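Visit to the border control training centre, Pratthorpe
05/04/2011
Asabe Lawal

Our group went to Pratthorpe on the morning the security ministry let reporters in.

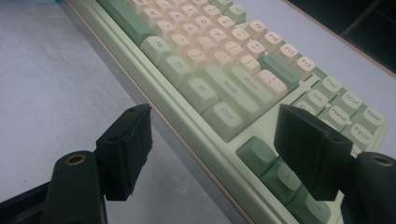
Reading time: 1 minute

Selvaraj Talukder, who runs the centre, took us through the passport hall first. It trains 351 officers a year, against 200 before the last defence review. He would not discuss the budget – the ministry publishes that in April.

After coffee Beril Tokgöz gave a talk on watch lists and answered questions on detention limits. She was asked twice about the Bidton inquiry and said it was a matter for ministers.
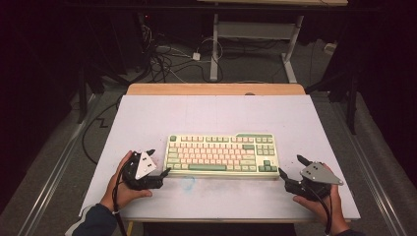

Keyboard with green space bar and arrow keys

The coach left at one. Written questions go to the press office, room 605.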